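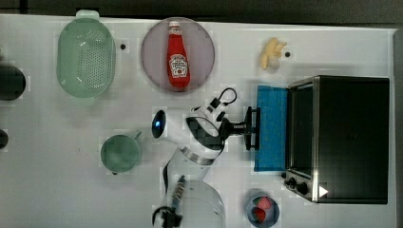
Trial meeting, kitchen wiping kit

I took the notes again, so blame me for the gaps. We all had the Ruvance quote in front of us: 4,000 for the full kit, or 3,041 if we leave out the spare gripper parts and the second year of support. I said I'd sooner have the support. Two of us disagreed – we'll come back to it.

First item was the wiping job with the blue cloth by the toaster oven. I like this one best because it's the task our customers keep asking for! The arm has to work round mugs, plates and bowls, and we agreed a bare table would tell us very little. Ruvance have promised a longer set of wiping moves in the next update, and I'm to chase them for it. 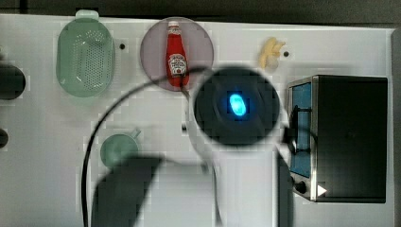
Vullolden, October

Carried on after lunch with the cables. I'm not keen on those long black loops round the arm, and I said so at some length (sorry, everyone). Ruvance sell a clip set for 257, which felt steep to most of us. We'll ask if they'll throw it in. 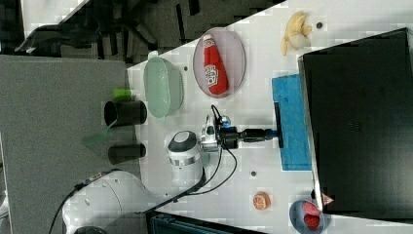 Then there's the cloth itself. The kit comes with only 2, and I'd want a whole drawer of them before we put this in anybody's kitchen. Gosoreo may be able to supply something similar, so I'll ring them and get a price.

Agreed to keep the kit on trial for another month. Support question held over to the next meeting, 10am, same room.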